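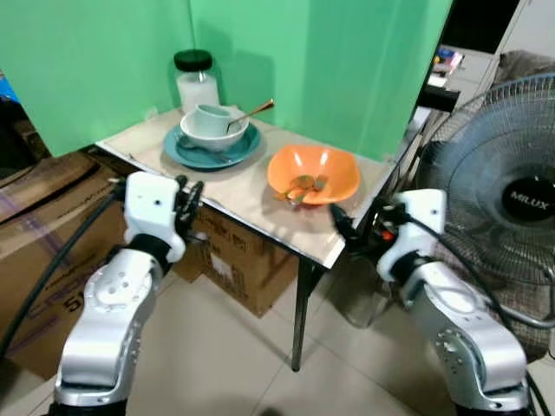

Teal, white and orange on the table.

Secondhand dishes: the questions I get most

I've been buying other people's old plates for 13 years, mostly at Asel (the big thrift store out by the highway) and at the Plillatura flea market every October. You all keep asking me the same stuff, so I finally put it on one page!

Do your dishes match?

Nope. I gave up on matching sets after I dropped half of a very nice one on the kitchen floor. Now I pick a few colors I like and buy anything that gets along with them. Breaking a bowl is a lot less tragic when it was never part of a set.

How do you tell if a bowl is cracked?

Tap it with a fingernail. A good bowl rings a little, a cracked one sounds dull, like a knock on cardboard. Then I hold it up to the light and run a thumb around the rim. I do this in the store and yes, I get looks.

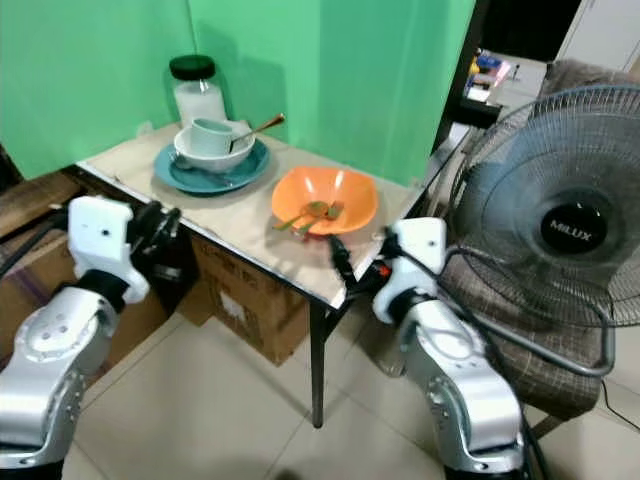 What about gold-colored spoons and forks?

Love them, but be careful. A lot of it is a thin coating, and the dishwasher will take it off. I wash mine by hand and dry them right away – the only thing in my kitchen that gets that kind of treatment. Skip anything that's already flaking.

How much should I pay?

At Asel I rarely go over $4 for a bowl. Salazar, the antique place downtown, once wanted $60 for a gravy boat I'd seen at the flea market the same month for pocket change, so do look around first. Prices at Plillatura drop a lot in the last hour, when people really don't want to pack everything back up.

Can I eat off old painted plates?

I don't, if the paint is worn or I have no idea how old it is. Old glazes can have lead in them, and the drugstore swabs can miss it. Mine hang on the wall and look great there!

Is plastic worth buying used?

Sometimes. I sniff it (really), and I leave anything scratched, sticky or cloudy.
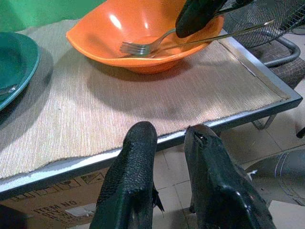

One reader wrote in to say she never buys used plastic for food, only for buttons and dog toys, and that I should be telling people the same. Fair enough. I'm pickier about it than I was, so maybe I'll get there.

How do you store it all without chips?

Stack by size, biggest at the bottom, with a paper towel between anything you'd be sad to lose. Cups go in a single layer if you have the shelf space. 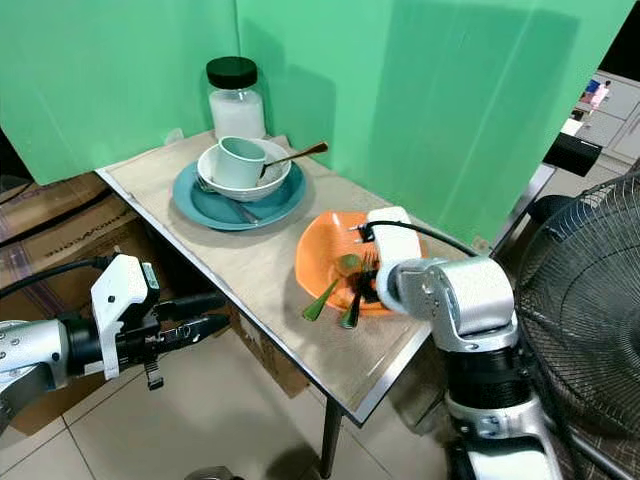 I don't have the shelf space, so some of my cups live inside bowls. It works fine as long as you don't yank. Wudamero, the kitchen supply place, sells felt pads for this, but cut-up old T-shirts do the same job for free.

Will you sell me something from your shelves?

Sorry, no! I swap, though. Email me what you've got and what you're hunting for, and give me a little while to write back.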